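Small Things on Stands: the July Table Gallery

Posted 18th July

Well, the gallery page is finally up! I promised it back when the hanging decorations first started taking over my dining room, and then the dining room got a lot worse before it got better. If you're new, I make and collect little table displays – racks, stands, garlands, ornaments, bowls, anything that holds something or hangs from something – and twice a year I put them all together on one page. The next one will be in October, when it'll be all leaves and gourds.

This is the summer batch, so expect greenery, yellow, and more pink than I usually let myself get away with.

THE HANGING PIECES

I've wanted to do something with a plain wooden rack for ages. You know the type: two posts, a bar across the top, a shallow tray for a base. People hang jewelry on them, or mugs, or tiny dish towels, and I always thought they looked a bit bare with just one thing on them. A garland fills that gap nicely. Leave the pine unfinished, too. I stained one last year with a walnut stain and it ended up looking like a piece of somebody's old gate.
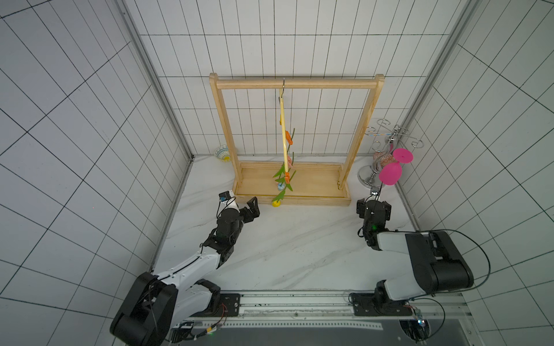
My rule for garlands is to keep them skinny. The fat bushy ones from the craft store swallow a small rack whole, and you end up pulling off half the leaves anyway (I have a shoebox full of them if anyone in Trosinville wants some). Narrow leaves, a couple of blossoms in soft colors, maybe something round at the bottom to finish it off. A little yellow ball does the job and costs next to nothing.

The hook matters more than you'd think. I like a small silver one right in the middle of the bar, so the whole thing hangs straight and you can swap it out in two seconds when you get bored. And I do get bored! My friend Guoqing Xie keeps his garland up all year and just adds to it, so by winter it weighs about as much as a cat.

THE STANDS

Cup stands are my other weakness. I don't own enough cups to justify it, I just love the curly ones with the scrolled wire arms. The nicest I ever found came from the flea market in Lidalton, at a table where the man had 151 teaspoons laid out in rows with a number on every one. I bought the stand and no teaspoons, and I've felt a little guilty about it since.

Plastic wine glasses look great on these. Go for the loudest color you can find – magenta is perfect – and hang them upside down so the bowl points at the floor. Real glass makes me nervous around a metal arm, and plastic is what you want for the porch anyway.

EGGS AND BOWLS

I leave decorative eggs out well past spring. The muted ones, pinks and whites with a bit of pattern, go with pretty much anything, and one standing near a shiny metal stem softens it up. I used to buy mine from a little shop called Gorkska before they moved, and now I pick them up wherever I see them.

Small patterned bowls are the same story. White, blue and yellow is my favorite mix for summer. I'll often lay one on its side in a back corner, where you get to see the pattern on the outside, which is a shame to hide under a pile of keys and mints.

A FEW ODDS AND ENDS

Several of you asked where I get ribbon. Most of it is from Meng, who sell it by the roll, and the yellow goes fast, so grab it when they have it. If you're sending in a display of your own for October, please keep your note under 255 characters. Last time one of you (you know who you are) wrote me some 3,000 words about a napkin ring. I read every one of them, and I did love the part about the wedding, but it broke the page.

Comments are open below, and I'm still looking for a second curly stand if you spot one.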